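Toddler building brick

A toddler building brick is a large interlocking plastic block made for children too young to handle the smaller bricks sold for older age groups. It is also called a large-format brick or, in nursery catalogues, a first brick.
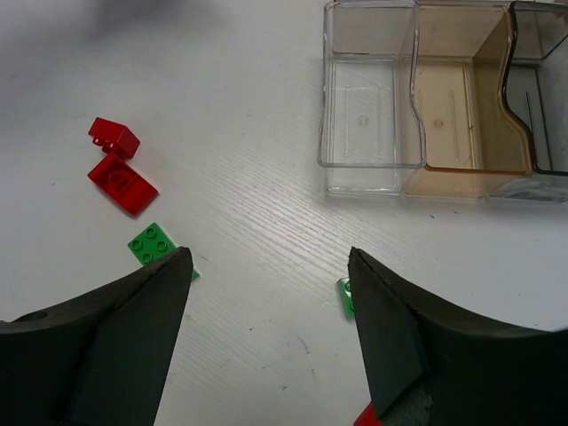
Toddler bricks are joined by pressing the raised studs on the top of one piece into the open underside of another. The range of shapes is kept small. Most sets are based on a cube-like piece and a longer rectangular piece, supplemented by flat plates that serve as bases, lids or steps. The stud layout gives each piece its trade name, so that a flat green piece with four studs in a two-by-two grid is listed as a "two-by-two plate". The underside is hollow, and in larger pieces, such as the bigger of two red bricks lying on a white tabletop, it contains a round central tube. The tube fits between the studs of the brick below and holds it by friction.

Terminology

The round projections on the upper face are known as studs in most English-language catalogues, although "knobs" and "bumps" are common in family use. The vertical sides are called walls, and the cylinder inside is called the tube. A brick is a piece of full height. A plate is a lower piece, usually with the same arrangement of studs as a brick of the same length and width. Pieces with rounded tops, slopes or printed faces are grouped together as specials.

The word "block" is used loosely for all of these, and also for plain wooden blocks that do not interlock. Early years suppliers generally keep the two apart, listing wooden blocks under construction play and plastic bricks under connecting toys.

Design

The main requirement is size. A piece must be too large to be swallowed and must be easily held in a small hand, often with the whole palm. The studs are correspondingly broad, and the grip between pieces is set lower than in bricks for older children so that a tower can be pulled apart without help. A grip that is too weak produces models that fall over when carried, and makers differ in where they set the balance.

Hollow construction saves plastic and keeps the weight down. It also allows the walls to cool evenly after moulding, which reduces warping. The edges are slightly rounded. The outer surface is commonly glossy, as this is easier to wipe clean, though some ranges have a matt finish.

Colours are few and strong. Red, yellow, blue and green are found in almost every range, and many sets contain two shades of green or blue. Pastel sets have become more common in recent years but are less often bought by nurseries, where new pieces are expected to match an existing stock.

Manufacture

Bricks are made by injection moulding. Plastic granules are melted, forced into a steel mould and cooled before the finished pieces are pushed out by pins. Small round marks left by the pins can sometimes be found on the inside of the walls. Colouring is added to the granules before melting, so that a scratch does not expose a different colour beneath.

The Clinuretti works, which supplied bricks to several nursery wholesalers, ran a mould of 16 cavities for its cube piece and a smaller mould for its plates. Its Goseo range was sold in tubs of 46 pieces and included a printed card of suggested models. The range was later extended under the name Lovinura, with softer colours and a wider base plate. Pieces from the two ranges can be joined, although Joris Desmet, who managed the moulding shop, recorded that the later bricks had a slightly tighter grip.

Compatibility

Bricks from different makers do not always fit one another. The distance between studs, the width of the tube and the depth of the underside must all agree closely. Where they nearly agree, the pieces may join but separate with difficulty, or may hold on one side only. Some large-format bricks can also be combined with smaller bricks from the same maker, the larger being exactly twice the length, width and height of the smaller.

Use in early years settings

Toddler bricks are usually offered from the age of 18 months, either on a low table or on a mat. Younger children tend to carry, bang and line up the pieces before they begin to join them. Towers follow, then rows, and later enclosures such as walls and pens. The plates are often treated as food or as plates in the ordinary sense.

The educator Imke Seidel distinguished between loose play, in which bricks are tipped out and left as they fall, and set play, in which an adult places a few joined pieces as a starting point. She considered that both should be available in the same session. Perrine Carré, writing on the same subject, gave more attention to pieces lying upside down or on their sides. A child who has to turn a brick over to make it fit, she argued, is learning how its top and bottom are related, and an adult who straightens every piece beforehand removes part of the task.

The Ackah toy library, founded by Kwadwo Nartey and Nii Dogbe, lent bricks to households and playgroups by the bagful. Its register listed 2348 pieces in March of its second year, of which plates formed the smallest share. Borrowers were asked to return mixed bags unsorted, and sorting by colour became a regular activity for older children at the library.

Cleaning and storage

Bricks are washed in warm water with mild soap and rinsed. The hollow underside holds water, and pieces are normally left to drain with the studs uppermost on a rack or towel. A soft bottle brush reaches the space around the tube. Dishwashers are accepted by some makers and advised against by others, as high heat can loosen the fit.

Open tubs and shallow trays are preferred for storage — deep boxes encourage children to empty the whole contents in search of one piece. Bricks with split walls or sharp chips are withdrawn. Faded pieces remain usable, but strong sunlight can make the plastic brittle, and sets kept outdoors are generally checked more often.

See also

Construction play
Injection moulding
Toy library
Wooden block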